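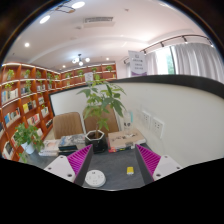
Huver Opens Rosales Office, Completes Move of Simel Bookkeeping Clients

ROSALES – Huver, a bookkeeping and payroll firm serving small businesses, has opened a second office in downtown Rosales and finished moving the clients of the former Simel Bookkeeping onto its own systems. The move covers 1,235 client accounts, most of them held by restaurants, building trades, dental and veterinary practices, and family-owned stores.

Huver bought Simel earlier this year after Simel's owners decided to retire. With the purchase, the combined firm now handles payroll for 2,925 employees across its client base. Terms were not disclosed.

The Rosales office is on the second floor of the former Plokis building, above the print shop. It is open to clients weekdays from 8:30 a.m. to 5 p.m., with evening appointments available through the end of tax season. Clients may park in the lot behind the building and enter by the rear stairs or the elevator.

"Most of Simel's clients had been with the same bookkeeper for a long time, and they told us early on that they wanted to keep that person," said Callum Kettle, managing partner of Huver. "We made offers to everyone on the staff. All but one accepted, and that one was already planning to move out of state. So if you called Simel last year with a question about your sales tax, you will probably be talking to the same person at Huver this year."

What changes for Simel clients

Simel clients keep their current monthly fee until their existing agreement comes up for renewal. After that they will be offered one of Huver's standard plans. The plans differ mainly in how often accounts are reconciled and whether payroll is included. Huver will send each client a written comparison before the renewal date, and no one will be moved to a new plan without signing for it.

Account numbers have changed. The new number appears in the upper right corner of each invoice, starting with the October statement. Checks written with the old number will still be credited correctly through the end of the year, but clients who pay through their bank's bill-pay service are asked to update the payee record when they can.

Records dating back to a client's first year with Simel have been scanned and are available through the Huver client portal. Paper originals are being held in storage. Clients who want their originals returned may request them in writing, and there is no charge for pickup at the Rosales office. Shipping is billed at cost.

The Simel phone number will continue to ring through to the Rosales front desk. The Simel fax line has been turned off. 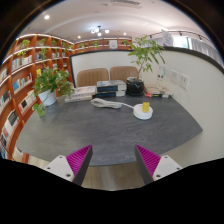 A table beside a partition wall at Huver's Rosales office.

What changes for current Huver clients

Very little changes for businesses that were already with Huver. Their bookkeepers, fees, and account numbers stay the same. The main office remains open on its usual schedule, and clients may now drop off or pick up documents at either location. Anyone who would rather work out of the Rosales office can ask for a transfer by calling or by sending a message through the portal.

The payroll cutoff has moved. Hours for a Friday payday must now be submitted by noon on the third business day before it. The earlier cutoff applies to both offices. Kettle said the old one left too little time to fix errors in submitted hours, which led to a number of corrected checks last winter.

"A late correction costs the client a fee at the bank and costs us an afternoon," Kettle said. "Moving the deadline up was the simplest fix we could find. We know it's a nuisance for restaurants that close out their weeks late, and we're working with those owners one at a time."

Payroll clients who miss the cutoff can still be paid on time in most cases, but a rush charge applies. The charge is being waived for former Simel clients for their first 3 pay periods on the new system.

New sales tax service

Along with the new office, Huver is adding a sales tax filing service for businesses that sell in more than one county. Until now the firm prepared the figures and clients filed the returns themselves. Under the new service, Huver prepares and files the returns, schedules the payments from the client's own account, and sends a confirmation for each filing.

The service was tested over the summer with a group of retail and catering clients. It is offered as an add-on to any plan and can be dropped with 30 days' notice. It does not cover back filings or audit representation, both of which are quoted separately.

Sales tax had been one of the most common reasons clients called the office, according to Kettle. A business that sets up at a farmers market or delivers to a neighboring county may owe at a different rate there, and many owners did not find out until a notice arrived.

Hiring

Huver is hiring two staff bookkeepers and a part-time front desk assistant for Rosales. The bookkeeper positions require experience with payroll and bank reconciliation. Experience with restaurant accounts is helpful. The front desk position is mornings only and does not require a background in accounting. Applications can be picked up at either office or downloaded from the careers page of the Huver website.

Walk-in hours

The firm will hold walk-in hours in Rosales every Friday from 9 a.m. to noon through the end of the year. Former Simel clients can use the time to set up portal access, sign updated forms, or go over their first statement. Clients should bring a photo ID and, if they have one, a copy of a recent Simel invoice. Business owners who are not clients are also welcome to come in with general questions about payroll or sales tax registration.

About Huver

Huver provides bookkeeping, payroll, and sales tax services to small and mid-sized businesses. The firm is privately owned and operates offices in its home city and in Rosales. It does not sell insurance or investment products.

Media contact:
Callum Kettle, Managing Partner
Huver, Rosales Office
Calls returned weekdays before 5 p.m.

###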